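Masking the Robot's Own Hand Out of a Wrist Camera Feed

Part 2 of the Dremura perception setup
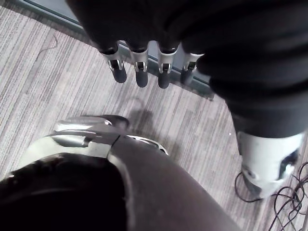 A wrist camera on a two-handed robot spends much of its time looking at the robot. If those pixels reach the object detector, fingers get reported as objects and the planner tries to avoid them. This page covers building a self-mask in Dremura. You need a calibrated arm model and a working camera stream from part 1.

Step 1. Export the meshes

Run the Stava exporter on your robot model. Use the visual meshes. Collision meshes are usually simplified, and the mask will miss the edges of the fingertips. Check that all four fingers are separate links, or the mask will freeze them in one pose.

Step 2. Match timestamps

Set joint_source to the measured positions, not the commanded ones. Then set sync_window to 9 milliseconds. With a wider window the mask lags behind the hand during fast moves, and you get a thin strip of unmasked finger on one side.

Step 3. Render and grow the mask

Start the mask node and turn on the overlay view. Move both arms slowly through their normal range. Set grow_px to 4 and raise it only if you see bare edges.

If the whole mask is turned on its side, the camera rotation is wrong. Ours needed image_rotate: 270 after we changed the mount.

Step 4. Handle the cables

Cables are not in the robot model, so the mask will not cover them. Draw a fixed region for any cable that stays put relative to the camera. For cables on the other arm, attach a capsule shape to the forearm link and make it wide enough for the slack. You will lose some floor view there.

Step 5. Test against a plain background

Hold both hands over the floor with no objects out and log detections for 2 minutes. The count should be zero. Shadows can still trigger a hit, and so can shiny joints if the mask is too tight. Raise the detector threshold for shadows and grow_px for joints.

Save the settings file with the arm calibration. If you remount the camera, redo steps 3 to 5.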